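숙소 생활 가이드 > 옷 정리 > 침대 위에서 티셔츠 개기

4. 호텔 침대에서 반팔 티셔츠 개는 법

저는 Skirano 숙소에 묵을 때마다 다림판 꺼내기가 귀찮아서 침대를 작업대로 써요. 세로 260cm짜리 긴 테이블이 있으면 좋겠지만 객실에 그런 게 있을 리가요!

1) 뭉쳐 있는 티셔츠를 이불 한가운데에 올려 두세요. 이불이 울퉁불퉁하면 그쪽부터 손바닥으로 쓸어 줍니다.

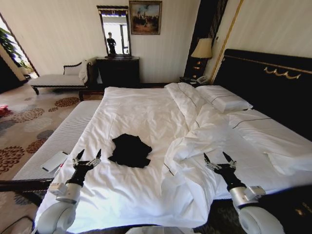 그림 4-1. 펴기 전, 흰 이불 위의 검은 옷

2) 어깨선을 양손으로 잡고 가볍게 털어 주세요. 목둘레는 베개 쪽, 밑단은 내 쪽으로 오게 놓습니다. 저는 프린트가 보이게 펴는 편이에요(앞뒤 헷갈릴 일이 없거든요).

3) 소매 두 장을 바깥으로 빼고 몸판을 네모나게 다듬으세요.

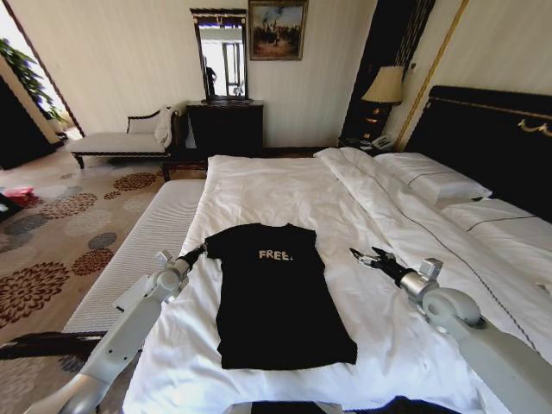
그림 4-2. 앞면이 위로 오게 펼친 "FREE." 티셔츠

참고: 검은 면 티는 흰 침구의 먼지가 정말 잘 보여요. 저는 Doucet 돌돌이를 가방에 꼭 넣어 다닙니다.

4) 개기 전에 침대 위를 한 번 더 정리합니다. 이불 주름이 깊으면 옷에도 접힌 자국이 따라오니까, 머리맡에서 발치 쪽으로 길게 쓸어내리세요. 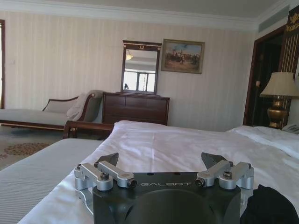

저는 이때 휴대폰이나 충전선도 다른 데로 치워 둬요. 이불 밑에 깔리면 한참 찾게 되더라고요.

5) 밑단 양쪽 모서리를 잡고 살짝 당겨 가운데 잔주름을 폅니다.

주의: 세게 당기지 마세요. 얇은 면은 밑단이 물결처럼 늘어나요. 저도 아끼던 티를 그렇게 2장이나 보냈습니다 ㅠㅠ

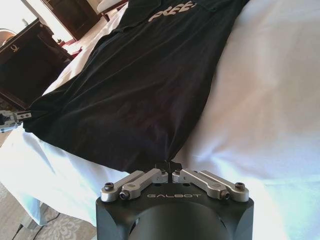 6) 양옆을 안쪽으로 접어 소매를 포개고, 밑단을 목둘레 쪽으로 반 접은 다음 한 번 더 접으세요. 프린트 위로 접는 선이 지나가면 선을 조금 옮겨 주면 돼요.

7) Takwood 파우치에 넣을 분은 여기서 돌돌 말아도 됩니다. 저는 금요일 퇴실이면 전날 밤에 여기까지 해 놓고 자요.

공유 99 · 댓글 2

관련 글
- Pedadum 캐리어 칸 나누기
- 긴팔 셔츠, 침대에서 개기
- Takwood 파우치 크기 고르는 법
- 흰 침구에 묻은 보풀 떼기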